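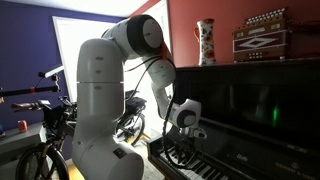 Re: Moving things off the top of an upright

From: Muireann Nic Giolla
To: Home Pianos list

Finbarr Sheehan wrote:
> My wife has started using the top of our upright as a mantelpiece and
> I have a buzz on the A above middle C that comes and goes. Tuner says
> the piano is fine. Do I really have to clear the lot? She is fond of
> her jugs. Also, does anyone polish black gloss with anything special,
> or is that all nonsense?

Hello Finbarr, and hello all,

Oh, the buzz! I had one for 4 months and blamed the poor piano the whole time. Mine was a brass dish with a hairpin in it. Before you clear everything, get somebody to hold down your A good and loud while you rest a fingertip on each thing in turn. When the noise stops you've found your culprit, and the rest can stay where they are (and so can your marriage).

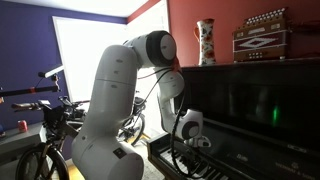 Black upright, red wall, flowery jug on top.

I do think a tall jug looks lovely on a black piano, especially with a strong colour behind it. Just don't put water in it, please. Trudy Pirihi lost a set of hammers to a bunch of tulips and the repair took 12 weeks. Dried flowers or nothing at all! Felt pads underneath are well worth having too, the stick-on kind, I got a sheet of 20 in the market and still have most of them.

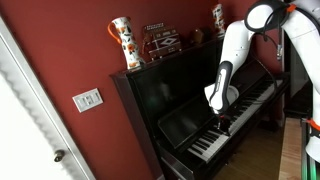
As for polish, I use a barely damp soft cloth and then a dry one, going with the length of the panel, and that's my lot. Teresa Phelan swears by a cream but I found it left smears I could only see at night with the lamp on. The big plain front panel is where you'll notice, as a black one like this picks up a greenish glow from the room and every wipe mark would be sitting in it. Do the top last, lift things instead of sliding them, and mind any wooden ornaments with ridges because they hold the dust and then drop it on the keys. Ask me how I know.

Daithí, did you ever sort out your sticking pedal?

Muireann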